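Sorting small parts and tools into trays: what goes where?

benchrat409
Posts: 105
Tue 21 December

I want to settle how I put loose things away at the end of the day. I have one yellow plastic tray with raised sides and a hard marble-pattern surface under it. The stuff that ends up lying around is always a mix: a screwdriver, cabinet knobs, small toys the kids leave behind. Right now it all gets dropped in the tray together and I dig through it the next morning.

My question is whether the screwdriver should go in the tray with the small things or stay out on its own.

Tray and screwdriver:
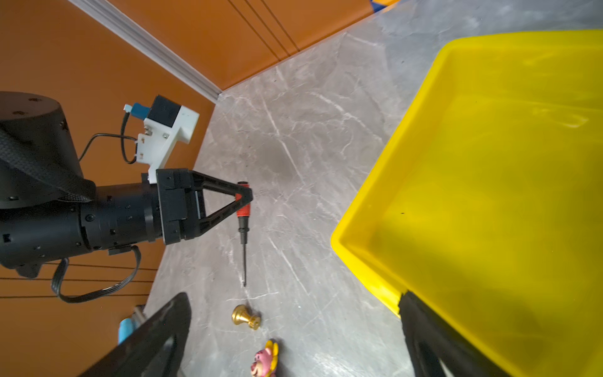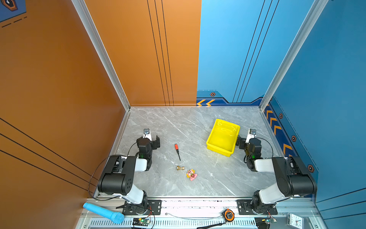
Skesimov wrote back that long tools should never share a tray with small parts. A driver lying across the bottom keeps everything else from sitting flat, and when you lift it out it drags two or three small things over the side. Small parts in the tray, tools on a hook or in a drawer.

benchrat409
I don't have a drawer within reach. The nearest one is across the room and I know I won't walk over there every time.

Ilir Đorđević
Then put it in the tray. I disagree with Skesimov on this. A tray is for whatever is loose at the end of the day. If you make a separate rule for every kind of object you will stop following it within a week. I had hooks for my drivers for years and they were empty most of the time.

Skesimov
Empty hooks mean the hooks were in the wrong place.

Ilir Đorđević
They were right over the bench.

pinelot23
Depends on the size of the tray. Measure the screwdriver from the end of the handle to the tip. If it lies flat inside with room on both ends, fine. If it has to go corner to corner, leave it out. Mine goes corner to corner and it's a pain.

benchrat409
It fits flat. I would put it along one side.

pinelot23
Then I'd do that. Same side every time, handle the same way. Put the driver in first and the small things after, so nothing gets trapped under the shaft.

Riquelme
I go the other way, small things first, driver last. You reach for the driver more often than you reach for a knob.

pinelot23
Could work if the tray is not very full. With a full tray the driver rolls around on top of the pile.

Riquelme
Mine has flats on the handle so it doesn't roll.

marta_k
Question about the knobs. Do you keep them with their screws? I put each knob in a small bag with its screw and tape it shut. We redid a dresser last year and five of the screws were the wrong length because they had all been thrown in one jar.

benchrat409
No bags so far. The knobs come off one at a time, when one gets wobbly. But I see the point, the screws do wander off.

Skesimov
Bags are good. You can also thread the screw back into the knob a couple of turns. Doesn't cost anything and you don't need to label it.

marta_k
That works for the ones with a threaded insert. Some of ours are wood screws coming out of the knob itself, so there is nothing to thread.

Ilir Đorđević
What about the toys? I would not put them in with hardware at all. If the kids come looking for them they will go through the tray, and then you have screws on the floor. Give the toys a box by the door.

benchrat409
Agreed on the toys. I have a shoebox that will do.

Skesimov
So toys get their own box but a screwdriver with a pointed end goes in with everything. I still say keep it separate.

Ilir Đorđević
The kids are not looking for the screwdriver.

pinelot23
One more thing on trays in general. Wipe it out before you start using it. Grit in the bottom scratches anything plated, and on light plastic you can see it easily, so there's no excuse.

benchrat409
Will do. Plan for now is driver along the long side, knobs at the other end with the screws threaded in, toys in the shoebox. I'll try it through the end of December and post again if it doesn't hold up.

Skesimov
Put up a hook anyway.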